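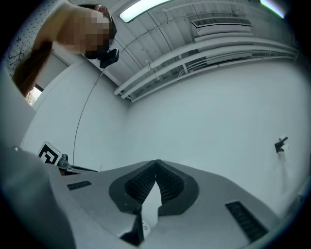 Cabelo solto, parede branca e um bocadinho de verde lá fora.

Início | Diário | Receitas | Arquivo | Contacto

Terça-feira, 11 de abril de 2023

Dormi mal outra vez, mas desta vez a culpa é do pão. Meti na cabeça que este mês ia conseguir fazer um centeio decente (daqueles escuros, pesados, que se cortam fininhos) e acordei às quatro e tal para espreitar a massa. Não tinha crescido nada! Voltei para a cama furiosa e fiquei a fazer contas de hidratação até ser dia.

A farinha é da Stępień, comprada na mercearia polaca, e o saco traz uma receita que só percebo com o dicionário ao lado. Manda pôr 943 gramas de farinha. Quem é que pesa 943 gramas? Pesei, claro. Depois juntei 100 de fermento natural e uns 88 de sementes de girassol, que foi o que sobrou no frasco, e água a olho, e se calhar foi aí que estraguei tudo.

À tarde fui à Bastden ver formas compridas. Tinham uma lindíssima, com tampa, a um preço que não digo aqui por vergonha. Não comprei. Comprei quatro panos de cozinha de que não precisava e vim embora a pé, a pensar na forma.

Entretanto a massa lá acordou, já passava das seis. Foi para o forno toda torta e saiu com uma racha de ponta a ponta, mas o cheiro, meu Deus, o cheiro! Diz a receita para esperar até ao dia seguinte antes de cortar. Aguentei uma hora. Estava um pouco pegajoso no meio e comi três fatias com manteiga e sal, de pé, encostada ao lava-loiça.

Amanhã experimento com menos água. E tenho de ligar para o seguro, que já ando a adiar isto desde a semana passada.

Última atualização: ontem, 23h12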